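**Notes on calibration practice for hand-held gripper rigs.** Posting these because Flendstead is revising its internal capture rules and I keep answering the same questions by email. Thread.

**1/** Scope first. These rules cover demonstration data recorded with two hand-held grippers and fiducial markers. They don't cover teleoperation. Welington Brito owns the teleop document and it has its own numbering.

**2/** Rule one: no session starts without a calibration record. The record lists rig ID, operator ID, gripper pair, marker cube IDs and software revision. If a field is blank, the session is rejected at upload. We used to allow a warning instead. People clicked through it.

**3/** Rule two: gripper and cube are a matched set. A cube that comes off its mount is a new cube as far as the record is concerned, even if it goes back on the same gripper a minute later. The offset between the marker and the jaw tips has to be measured again.

**4/** This is the clause I get the most pushback on. In April we audited 116 sessions. In 18 of them a cube had been reseated and the old offset kept. The tracks looked fine until you compared left and right hands on the same object.

**5/** Rule three: a cube pose computed from one face gets flagged. A single flat square seen nearly head-on gives a poor tilt estimate. Two or more faces in view is the target. Operators should learn to see this for themselves and turn the wrist a little.

**6/** Rule four: the white border around each code is part of the marker. Tape, fingerprints, glare or a trimmed edge all count as damage. Replace the face, log it, redo the offset.

**7/** Rule five: two-handed tasks on a rigid object are required in every session set. If both jaws hold the same stiff item, the distance between them should stay constant while the item moves. Any change is tracking error, slip or flex. Daiane Rangel wrote the check that runs on these and it catches more faults than the rest of the pipeline put together.

**8/** On objects for rule five: flat, stiff, wide enough that the cubes don't block each other. Grip near opposite edges. Hold it clear of the floor. Start slow, pause, tilt, pause. The pauses matter for the check, so the script asks for 32 frames of stillness at each one.

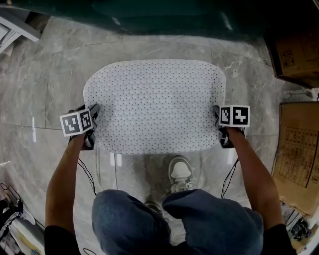
**9/** Slip is the one failure the distance check can't separate from bad tracking. If you suspect it, open both jaws, regrip and repeat the sequence under a new take number. Don't trim the bad part out of the old take. Mark it and leave it in.

**10/** Cables. Route them so they hang free and never pull on the gripper body. A tug changes how the operator moves, and the policy will learn the tug. The Salix draft says "adequate slack." Ours will say the arm must reach full extension with the cable still hanging — that can be tested.

**11/** Floors. Glossy surfaces are allowed, but reflections go in the notes field. Nilus, our detector, sometimes picks up a mirrored code on polished tile. Reject any detection that puts the cube below the floor plane. Simple filter, no retraining needed.

**12/** Retention: raw video and the calibration record are kept together, same folder, same hash list. Evangelista stores 2,000 takes with the records in a separate database and matching them again has been slow work.

**13/** Open item: how often to recheck the offset when nothing has been touched. Daiane wants every session. Welington wants once per shift plus after any drop. The current text follows Daiane. Comments from people who run long shifts would help.

**14/** The draft goes to review on October 15, 2026. Send edits by clause number, with the wording you want.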